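I skipped the Allville town hall for years. I always figured somebody else would go, somebody with more free time and better shoes. Then they started talking about cutting the number 43 bus, and I take that bus, so off I went!

There must be 200 chairs in that hall and most of them stayed empty. I looked for people my age and found two (hi, if you're reading this). We all sat in the back like it was school.

I did speak, by the way. My voice shook and I forgot half of what I'd written down, but I got my two minutes and the Rornon Street stop got mentioned out loud, into a microphone, by me.

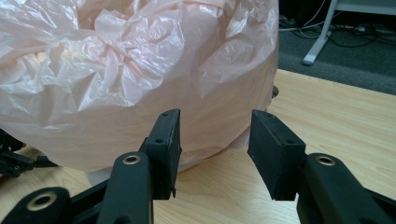 Pink plastic bag on the table.

Next meeting is in July, 7 p.m. Come sit with us, we'll save you a seat in the back. Or maybe the middle this time?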